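Popular Music and Its Industries
Week 9 handout: The cover version as a single
Instructor: Antigoni Kontogiannis

A cover is a new recording of a song someone else has already released. For this course we leave out live versions and remixes. Sampling gets its own week in March.

Labels have long used covers to launch new singers. The song is already known to radio programmers, and the writer's share goes to the original publisher, so the label earns on the recording only. Keep those two rights apart in your notes — the exam essays mix them up every year.

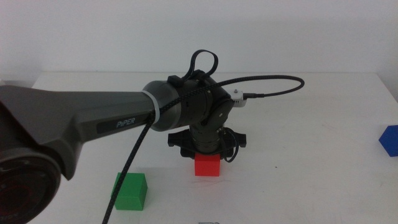

Arrangement is where a cover earns its place. Listen first for tempo, key and the entry of the drums, then for what has been left out. A sparse arrangement pulls the ear to whatever remains, much as the eye goes to one small red cube on a white tabletop. In the Nisard recording the strings are gone and the vocal sits alone for 12 bars. The Belex version keeps the strings and drops the bridge.

Reading: Lytvynenko, chapter 6, on publishing income. Skip the tables.

Listening: both recordings above, plus the Itico demo in the library folder. Play each one twice, the second time with the lyric sheet.

Written work: 200 words comparing any two of the three. Say which choices belong to the singer and which to the arranger. Due 15 November 2019, on paper.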